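I've been meaning to write about chairs for a while, and then May happened and I wrote about nothing at all, so let's get back into it with the most boring subject I can think of.

We have one rule in the work room now: at the end of the day the chair goes back under the desk. Fully under, as far as it will go. I used to think this was the kind of thing only fussy people cared about (my aunt, for one, who would follow you out of the dining room and push your chair in behind you with a look). But I walked into a chair leg at 11 at night on my way to find a phone charger and I have been a convert ever since. My little toe was purple for 4 days!

The trouble is that office chairs don't want to be put away. A kitchen chair just slides in and stays. A chair on casters rolls off at an angle, or the back swings around so you're looking at it sideways, and then one of the five feet catches and the whole thing sits there half in and half out. What works for me is to turn it first, so the seat is facing the desk square on, then take the backrest on both sides and push low and slow. If you shove it from the top it tips a bit and the front wheels dig in. Efua Addo, who used to share an office with me at Ametepe, did it with one hip while holding a coffee, but she had carpet. 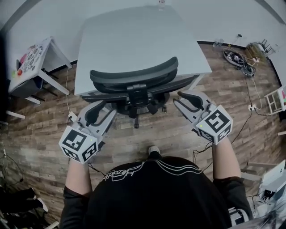
The other half of the rule is the desk top. I don't mean it has to be bare, I'm not a monk, but if I leave papers on it overnight then they're still there a week later and have had babies. So everything goes in the drawer or on the shelf, and I get maybe one thing that's allowed to stay out. A big white desk shows every crumb and coffee ring, so wiping it down is the last job before the chair goes in. Takes me two minutes, tops.

I did look at replacing the chair over the winter. There was an Ernitz one I liked, with a headrest, but it was 200 dollars more than I wanted to spend, and mesh is so much nicer in summer than the padded kind. So we're sticking with mesh.

Next up is the shelf, which I'm dreading. There's a box of cables up there I haven't opened in months and I'm pretty sure the good scissors are in it.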